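Search this book Enter keyword Go

Chapter 5
Looking After a Small Arm Cell
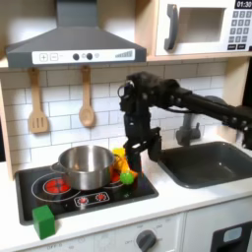
How often does a small arm need to be checked?
Give it a short check before each shift and a longer one after every 174 hours of running time. An arm that has been bumped, moved or left under load overnight gets the longer check before it runs again, whatever the hour meter says.

This chapter follows one cell, the play kitchen cell in the Durholm teaching lab, from first set-up to its first repair. The arm works over a toy counter with a printed stovetop, a sink and a pot, and its job is to move toy food and blocks from place to place. The loads are light. The wear is much the same as on a bigger machine, and the parts are easier to get at, so it is a good cell to learn on.

The cell was set up in April by Fadwa Slaoui, and her notes are used throughout. Wael Bouzid took over the upkeep and wrote the repair log you will read in the last section.

5.1 What the cell is made of

For upkeep, treat the cell as four parts: the arm, the gripper, the cabling and the work area. Most faults blamed on the arm belong to one of the other three. In the Durholm log, of the first 21 faults, only two were traced to an arm joint. The rest were cables, finger screws, and counters that had been nudged out of line.

The work area counts as part of the machine. The program knows the counter only by the position it was taught. If the kitchen unit shifts by 10 millimetres, a grasp that used to close on the middle of a block may catch its corner, or the fingers may come down on the rim of the pot. Mark where the unit stands on the floor with tape and look at the tape before you look at anything else.

5.2 The check before a shift

Switch off at the wall and wait for the indicator on the power supply to go out. Support the arm with one hand while you do it. Some small arms drop when they lose power, and the fingers will hit whatever is under them.

Run a thumb along the links and feel for bolts standing proud. Tighten any you find with the hand driver. Do not use a power driver, as the threads in the link covers strip easily.

Move the wrist slowly through its full travel and watch the cable. It should keep some slack at both ends. A loop that pulls flat is too short. A loop long enough to hook on the tap or the range hood is too long, and should be drawn back and clipped again.

Open and close the fingers by hand. They should move freely and meet along their length. Wipe the tips with a damp cloth and let them dry.

Last, clear the counter of anything that is not in the task list, power up, and run the Erraji test path at low speed with your hand on the stop button.

Write down what you did, including the checks that found no fault. The log is the only way the next person can tell when a change began.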